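Home | News | Operations | Careers | Contact

Skomberg Moves Mixed-Item Picking to Robot Cell at Narkari Site
By the Skomberg Newsroom – July
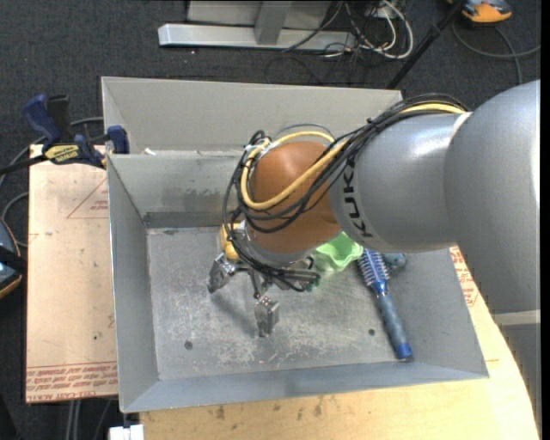
Skomberg has begun using a robotic picking cell for mixed household goods at its Narkari returns center, changing the daily work of 51 employees on the sorting floor. Until this summer, every returned item was lifted from a bin by hand and passed to the inspection tables. The cell now handles part of that work, reaching into a metal bin with a gripper mounted on a KUKA arm. Items such as a round hairbrush or a light green plastic cup-like object differ in shape and weight, and the cell's software, supplied by Gidach, must select a separate grip for each.

No positions have been eliminated. Employees who worked at the bins rotate through 3 roles: cell operator, inspector and repacker. Operators complete 50 hours of paid training before they are assigned to a shift, and the first group finished the course in June.

The cell is scheduled for 1,000 items per shift. Items it cannot grip are set aside for manual handling – a task that remains with the inspection team. Shift leads have asked for a second display screen at the inspection tables, and the request is under review.

A similar cell is planned for the company's Mao site. Employees there will receive rotation schedules and training dates from their supervisors before installation begins.

Contact: Skomberg Newsroom, Narkari | © Skomberg. All rights reserved. | Back to top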